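Last reviewed 18/01/2020

# Frequently asked questions: Ellwood Income Shares

These answers are provided for holders of Ellwood Income Shares and for persons considering a purchase. They are general in nature and do not replace the prospectus. Where the two differ, the prospectus governs. Capitalized terms have the meanings given in the prospectus.

## Purchasing shares

**Who may open an account?**

Accounts are open to individuals aged 18 or over, to joint holders, to trusts, and to registered companies. A joint account may have no more than 3 named holders. The first-named holder receives all mail and votes on behalf of the account unless the holders have instructed otherwise in writing.

**What is the minimum investment?**

The minimum opening purchase is $300. Later purchases may be made in any amount. Accounts opened through an employer plan are not subject to the minimum.

**At what price are shares bought?**

Shares are bought at the net asset value next calculated after a complete order is received. Net asset value is calculated once on each day the market is open, after the close of trading. An order that arrives after the close is priced on the following trading day. Orders cannot be placed at a stated price or held until a price is reached.

**What makes an order incomplete?**

The most common causes are a missing signature, a bank account in a name other than that of the shareholder, and an identification document that has expired. Incomplete orders are held for 15 days, after which the money is returned to the account from which it came. No interest is paid on money held in this way.

## Dividends

**How often are dividends paid?**

Dividends are declared and paid two times a year. The amount is set by the board and may rise, fall, or be omitted. Past payments should not be taken as a guide to future ones.

**What is the record date, and why does it matter?**

A shareholder must appear on the register at the close of business on the record date in order to receive the dividend. Shares bought after that date carry no right to the payment, and the share price normally falls by a similar amount once the dividend has been set aside. Buying shortly before a record date may therefore produce a tax bill without any real gain.

**May dividends be reinvested?**

Yes. Reinvestment is the standard setting for new accounts. To receive cash instead, a shareholder should complete Part C of the account form or send a signed letter to the registrar, Bundthorpe Registrars. A change takes effect for the next dividend if it reaches the registrar at least 15 days before the record date.

**What happens to a dividend check that is not cashed?**

The registrar will write to the address on file. If two checks in a row remain uncashed, later dividends are reinvested until new instructions are received. Uncashed amounts do not earn interest and may in time pass to the state under unclaimed property law. 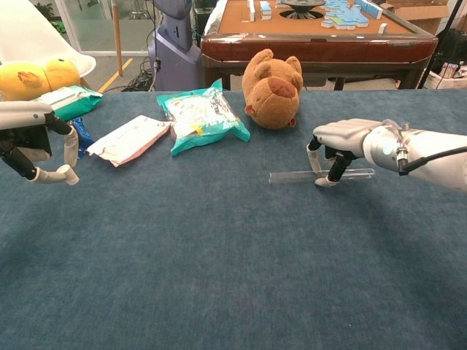

*Folded paper envelope on a cloth-covered table.*

**Which forms must be sent on paper?**

Transfers of ownership, changes of registered name, and claims on behalf of an estate must be sent on paper with original signatures. All other requests may be made through the online account or by telephone. Paper forms should not be stapled. Photocopied signatures are not accepted.

## Fees and charges

**What does the fund charge?**

The fund pays an annual management fee to Prakavus Asset Management, along with its own legal, audit, and registration costs. These are taken from the assets of the fund and are already reflected in the share price. The current rates appear in the fee table of the prospectus.

**Is there a charge for selling?**

Shares held for less than 2 years are subject to an early sale charge, which is paid to the fund and not to the manager. The charge does not apply to shares acquired through reinvested dividends or to sales following the death of a holder. When only part of a holding is sold, the oldest shares are treated as sold first.

## Market risk

**Is the value of the investment guaranteed?**

No. The fund invests mainly in dividend-paying company shares, and its value changes with the market. A shareholder may receive less than the amount invested. The fund is not a bank deposit and is not covered by deposit insurance.

**Why did the share price fall in November?**

The fall followed the payment of the dividend, for which shares were marked down in the usual way, and a decline in the price of several utility holdings. The semiannual report sets out the contribution of each sector.

**Does the fund hold foreign shares?**

The fund may hold shares listed outside the United States. Such holdings are affected by exchange rates as well as by company results. The manager does not ordinarily hedge currency exposure.

## Records and contact

**When are statements and tax forms issued?**

Statements are issued quarterly. Tax forms are mailed once a year to every shareholder who received a taxable payment. Shareholders who have chosen electronic delivery will be notified by email when a form is ready. A replacement form may be requested without charge.

**How is a change of address reported?**

The change may be entered online or sent in writing to the registrar. For security reasons, sale proceeds will not be mailed to a new address until 15 days after the change has been recorded.

**Where should complaints be sent?**

Complaints should be addressed to Shareholder Services, Prakavus Asset Management, Trorkivmont Building, and should state the account number and the date of the transaction concerned. Receipt will be confirmed in writing within 3 business days. Account passwords should not be included in any correspondence.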